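Budgeting for hand-held grippers: the purchasing lead at Wandska on what the quote leaves out

Wandska has been collecting manipulation data in ordinary homes since May. Its purchasing lead, who asked to be identified by role only, approved the first order of hand-held grippers after a trial that lasted 36 days.

“The unit price was the easy part,” the purchasing lead said. “We had two quotes, one from Rernby and one from Taşdemir, and they were close. The difference was in the pads.”

Pads are treated as a consumable in the Wandska budget. The first plan allowed for a change every 300 sessions. The current one allows for a change every 90.
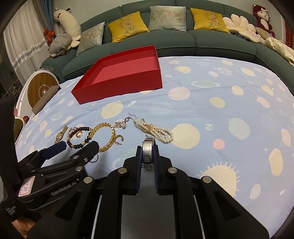

“Small metal items are hard on a soft surface,” the purchasing lead said. “Clasps, earring posts, chain. If your task list is mugs and towels, our figure is no use to you. Write the task list first, then ask for the wear data.”

Two-handed work doubles more than the gripper count. Wandska buys in pairs and holds 5 spare units, on the grounds that a pair with one faulty side records nothing the team can use. Storage, charging and calibration time are also entered per pair.

Props have their own line. Jewellery is bought second-hand through Grudaren, a house clearance firm, and written off in full at purchase. “We argued over that for a while – the accounts side wanted to depreciate bracelets.”
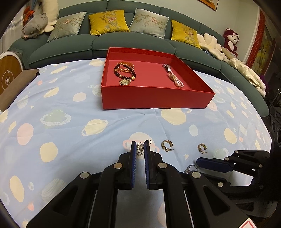
Jewellery task with two grippers and an open red box.

Asked what would change in the next order, the purchasing lead named the support contract. The present one covers parts but leaves out carriage, and returns are collected only on a Thursday. “A unit that fails on Friday sits on a shelf for six days. I would pay more for a swap on the spot, and I have put that in the draft.”

The draft goes to both suppliers once the pad figures have been checked again.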